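Household robots still slow at sorting small items, Gradetti trial finds

By RADOSLAVA URBAN
Business Reporter

Picking a set of keys out of a bag of odds and ends remains hard work for a machine, according to Gradetti, a small automation firm that has spent the spring testing robot arms on everyday chores.

The company said its arms finished 55 percent of the pickup jobs they were given without help from a person. Wiping a counter and moving boxes went better. Bags and baskets, where things lie against each other, went worst.

"A key ring under something else is a bad day for us," said Zarmeena Farooqui, who leads the testing. "The sides of a paper bag move when you touch them, and then everything in it moves too."

Anouk Van Hecke, who runs the Illden housewares store and has followed the work, said she would not put an arm on her sales floor yet. Her staff can clear a returns bin in some five minutes, she said, and a machine would have to come close to that.

Gradetti plans two more rounds of tests, with results due in June. It has not set a price or a date for a home model.
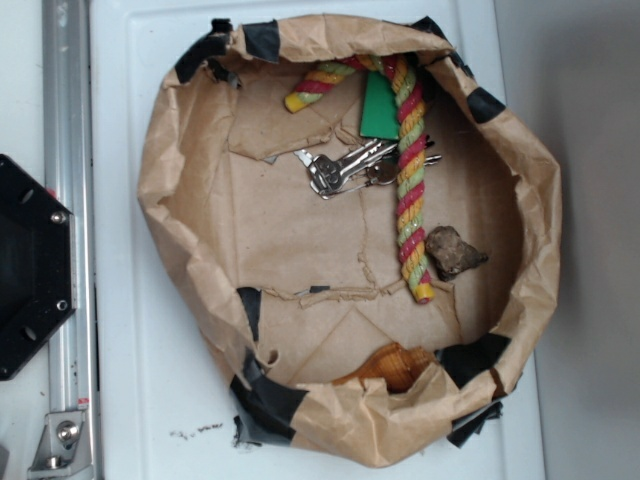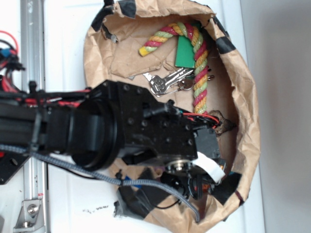 A rope toy and keys in a paper bag patched with black tape. A robot arm reaches into the bag in the second photo. (Amirul Gunawan)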